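Zane Bite e as palavras que não querem viajar

A conversa estava marcada para quarenta minutos e durou a tarde inteira. Zane Bite traduz romances do letão e do lituano para o português há muitos anos, e fala da sua profissão com uma paciência que eu, que também aprendi o português já adulto, agradeço muito. Ela serve o chá, pede licença para tirar os sapatos e começa pela pergunta que eu ainda não fiz.

"Toda a gente quer saber qual é a palavra mais difícil", diz ela. "Não existe uma palavra mais difícil. Existe a frase curta. Uma frase com três palavras, dita por uma avó numa cozinha, pode ocupar-me uma semana."

O livro que acaba de entregar à editora Stoyanova é um romance do escritor Algirdas Adomaitis, com 900 páginas no original. Chama-se, na versão portuguesa, "A casa de Andholm", e conta a história de uma família que se muda para uma cidade costeira e deixa, pouco a pouco, de falar a mesma língua à mesa. Os pais guardam o lituano, os filhos trazem outra língua da escola, e o avô fala cada vez menos.

"O Algirdas escreve sobre coisas pequenas", explica. "Ele pode dedicar duas páginas ao que uma pessoa guarda em casa para comer no inverno. No início eu pensava: isto o leitor português vai saltar. Depois compreendi que era ali que estava a família."

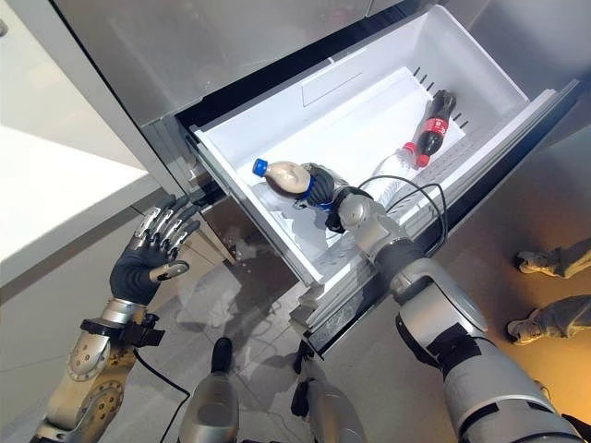

Uma cozinha em duas línguas

Peço-lhe um exemplo, e ela vai buscar um caderno de capa azul. Nele aponta as dúvidas de cada capítulo, com letra muito miúda. Para este romance encheu cinco cadernos. Grande parte das notas, confessa, é sobre comida: sopas frias, pão escuro, cogumelos em conserva, um queijo que se come com mel.

"Tenho sempre três caminhos", conta. "Deixo a palavra estrangeira, ponho uma parecida, ou explico um bocadinho dentro da própria frase. A nota de rodapé eu evito. Quando o leitor desce ao fundo da página, já saiu da cozinha."

Pergunto se o autor participa nestas decisões. Ela ri-se. Adomaitis vive em Sarnent e responde às cartas dela por carta, em papel, às vezes com um mês de atraso. Uma vez, em dezembro, ela perguntou-lhe se determinada personagem estava zangada ou apenas cansada. A resposta tinha duas linhas: ele também gostaria de saber, e desejava-lhe bom Natal.

"Fiquei furiosa durante dois dias", diz Zane. "Depois traduzi a cena de maneira que as duas coisas fossem possíveis. Ele tinha razão, mas não lhe escrevi a dizer isso."

O português, que ela começou a estudar aos vinte e três anos, foi uma escolha quase por acaso. Havia um curso noturno perto de casa e o de espanhol já estava cheio. A professora obrigava os alunos a decorar poemas, mesmo quando não entendiam metade. Zane ainda sabe vários de memória e recita-me um, devagar, com os olhos no teto. Engana-se num verso e volta ao princípio.

"O infinitivo pessoal foi amor à primeira vista", diz depois. "As preposições foram um casamento longo."
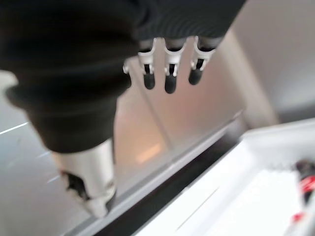 Dedos em movimento, vistos de perto.

Sobre o dinheiro, Zane fala sem rodeios. A tradução literária não lhe chega para viver. Durante muito tempo traduziu contratos de manhã e romances à noite, até que recebeu uma bolsa da fundação Jalammont, de 2000 euros, que lhe permitiu trabalhar no romance com o dia inteiro livre - ao menos por uma temporada.

"Com uma bolsa não se compra uma casa, compra-se silêncio", diz ela. "Eu escrevi 140 páginas nesse período. São as melhores do livro, na minha opinião, e o revisor concorda comigo. Nas outras coisas ele não concorda."

O revisor é assunto delicado. Discutiram durante semanas sobre o tratamento entre os irmãos, se deviam usar "tu" desde o primeiro capítulo ou se o mais velho, depois da partida, devia passar a tratar os outros com distância. Ela queria a mudança, ele achava que o leitor ia tomá-la por um erro. Ficou a mudança, mas foi acrescentado um gesto na cena do cais: o irmão estende a mão em vez de dar um abraço.

"É a única coisa que acrescentámos em todo o livro", diz ela. "Perguntei ao Algirdas, claro. Desta vez respondeu depressa."
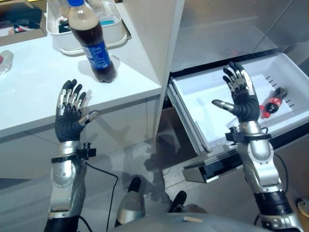
Voltamos ao avô, que é para mim a personagem mais bonita do romance. Quase não tem falas. Zane explica que foi ele quem lhe deu mais trabalho, por usar um dialeto que hoje pouca gente conhece, e ela não quis dar-lhe a fala de nenhuma região portuguesa. "Se eu o ponho a falar como um homem do Alentejo, o leitor vê logo o Alentejo. O mar de Andholm desaparece." Acabou por lhe dar frases um pouco antigas, com o verbo no fim de vez em quando, e muitas pausas.

Quero saber se ela lê as suas próprias traduções depois de publicadas. Diz que não, que só abre o livro uma vez, para o cheirar, e depois oferece-o à irmã. O próximo trabalho já está em cima da mesa: contos letões, quase todos muito curtos. "Frases de três palavras", diz ela, e vai aquecer mais água para o chá.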